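Courtesy resolution (Barnham)

A courtesy resolution is a non-binding measure of the Barnham Island Assembly by which the legislature thanks, congratulates or mourns somebody. It has no force of law, spends no money beyond the cost of its own frame, and is the only class of measure the Assembly has never failed to pass. Members sometimes call it a "Skeketti," after the hall in Ellton where most of them are handed over.

Background

The form was borrowed from mainland practice, where a legislature may record its opinion without having to do anything about it. The Assembly's first rules allowed one courtesy resolution per member per session. The limit was lifted after members began trading their unused allotments for votes on harbor dredging.

Most early resolutions went to congregations that had repaired roofs, lent buses or fed people after storms. Churches remain the most frequent recipients, followed by choirs, rowing clubs and the public works department, which has been thanked twice for the same culvert.

Procedure

A draft needs a sponsor from each chamber and must be read aloud in full. The clauses beginning "Whereas" are not limited in number, and the longest draft on record contains 46 of them. It honored the ferry Fang for its years of service. The ferry was running late at the time and its crew missed the reading.

Once adopted, the text is printed on heavy paper, signed by both presiding officers and sealed. Changes after sealing are not allowed. One church is for this reason still officially commended for its "generous flooding of local families," the word intended having been "feeding."

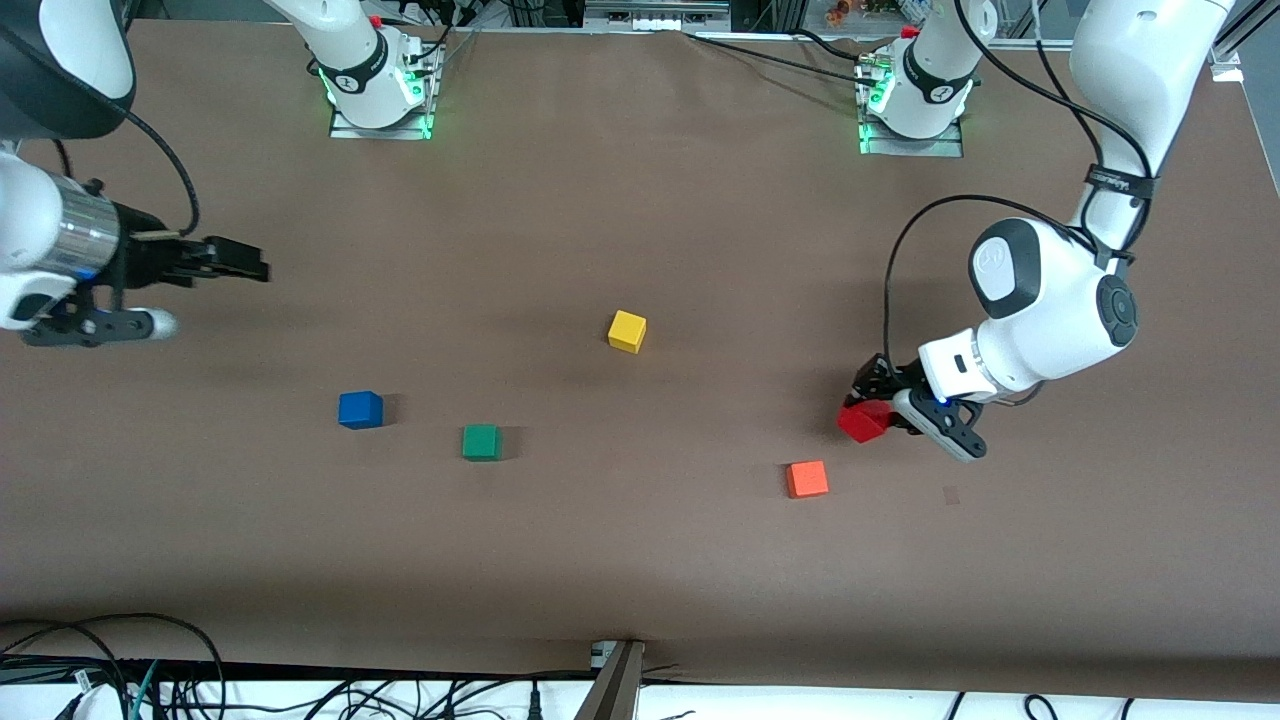
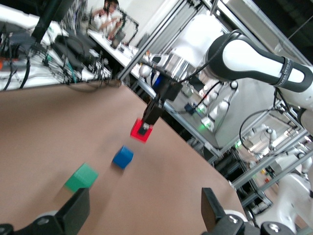 Presentation

Presentations are held in Skeketti Hall, usually in the late morning, so that lunch may follow. The hall seats 600. Attendance varies with the popularity of the recipient and, according to most observers, with the menu. The sponsor reads the resolution again, the recipient replies, and gifts are exchanged. Recipients have customarily replied at greater length than the resolution itself, and a rule asking them to keep it short was adopted in July and is read aloud before each reply.

Cost

Printing and framing are charged to the Assembly's general office account, which sets aside 3,000 dollars a year for the purpose. Lunch comes out of a different account and is not normally discussed.

A proposal to replace the frames with cardboard folders was introduced on 4 August 2022. It would have saved 2,000 dollars a year. Several churches wrote to say that they would be perfectly happy with folders, and the proposal died in the upper chamber, whose members were not. The same session adopted a courtesy resolution thanking the churches for their letters. It was framed.

Criticism

Newspapers in Ellton have complained that the resolutions take up floor time owed to the budget. Supporters answer that the budget is rarely ready anyway. A milder objection comes from recipients themselves, some of whom have run out of wall — one parish keeps its collection in the stairwell, in order of size.

See also

Barnham Island Assembly
Skeketti Hall
Fang (ferry)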